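The Long Way to a Short Kitchen List

By Hoi-yan Yau
6/9/21

Second week in the rental and I still couldn't find a lid that fit anything. Four pans, no lids. A drawer of takeout chopsticks. My own boxes were sitting in a storage unit across the river, 23 of them marked KITCHEN, and I was making dinner every night with a borrowed skillet and one good knife.

And eating fine. Better than fine, some nights.

So that's the story, more or less. I'd spent most of my adult life collecting stuff to cook with and then had to cook without it. January, rain, a landlord who answered texts at midnight. I started keeping a list on the back of an envelope of what I really missed. Not what I thought I'd miss. By the end of the month it was shorter than a grocery run. 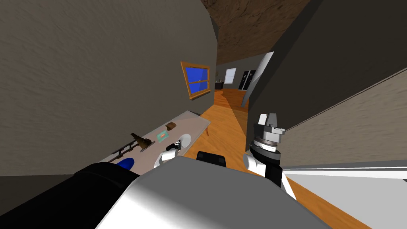
Top of the list: a colander. Draining noodles with a plate held over the pot is a good way to lose noodles. Then a second cutting board, for onions only. Then my grandmother's steamer, which is dented and loud and does one thing.

Not on the list: the stand mixer. The fish kettle. The three sizes of tart pan, all bought in one weekend after a good lunch.

I asked around. Everyone has a fish kettle, it seems, or the same thing by another name. A fondue set. A pasta machine with the clamp missing. My neighbor at the rental had a waffle iron from the Golska catalog still in its plastic, and she moved it with her through two apartments and a divorce. "I like waffles," she said. She goes out for them.

Golska is where a lot of this starts, for people my age anyway. Thick catalog, good paper, came in the mail when we all got our first places. My mother circled things in pen. I've still got an old one, and it runs to 386 pages, and I have read the cookware section more times than some novels.
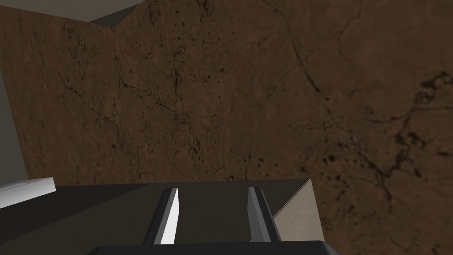 What the counter is for

Here's where I got it wrong for years. I thought of a counter as a shelf. Toaster there, blender there, jar of spoons, mail, fruit, more mail. What was left over was for cooking, and that was a strip as wide as a magazine.

The rental changed that by force. Nothing to put out, so nothing was out. I could roll dough. I could lay out a whole dinner before turning on the stove, scallions in one pile, ginger in another, and just cook it. Took me half the time. Less wiping too.

There's a restuarant near there called Hung, ten stools and a window, and I went in one slow afternoon to ask the cook how he set up. He shrugged. Knife, board, towel. Everything else lives under the counter and comes out when it's called for – then goes straight back. He'd had a food processor once. Gave it to his sister.

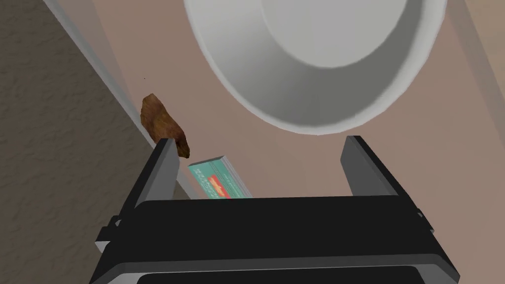

Clear the counter first, then decide what gets to come back.

When the new place was ready I went to pick up the boxes and opened them in the storage unit before loading anything. Cold, bad light, wrong shoes. Took all day. The keep pile fit in the back seat. The rest went to the Flasia thrift store, where a man weighed my fish kettle in his hands and said they had a few already.

I sold the mixer. The Nullotar, the big one, cost me $800 new and I'd used it for two birthday cakes. The woman who bought it bakes for a church and called me a week later to say thanks. Felt good about that one. Didn't feel good about the tart pans, and I drove back for the small one.

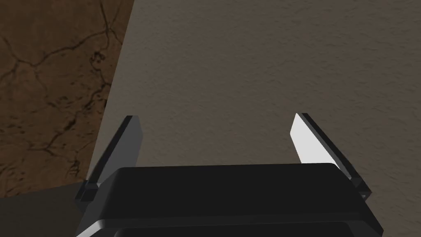 Some rules I ended up with, if you want them. They're loose. Live a month on the least you can stand, box up the rest, tape it shut. Go in the box when you need something and leave it out after. Whatever is still taped at the end, open it with a friend there, someone who doesn't cook. They're ruthless.

Keep one silly thing. Mine's a melon baller.

And don't rebuy right away. I nearly got a new set of pans the week I moved in, becuase the cabinets looked bare and company was coming. Made a pot of soup instead. We ate it out of mugs, the bowls were in the wrong car. My aunt brought over her spare lid and it fits the skillet, almost.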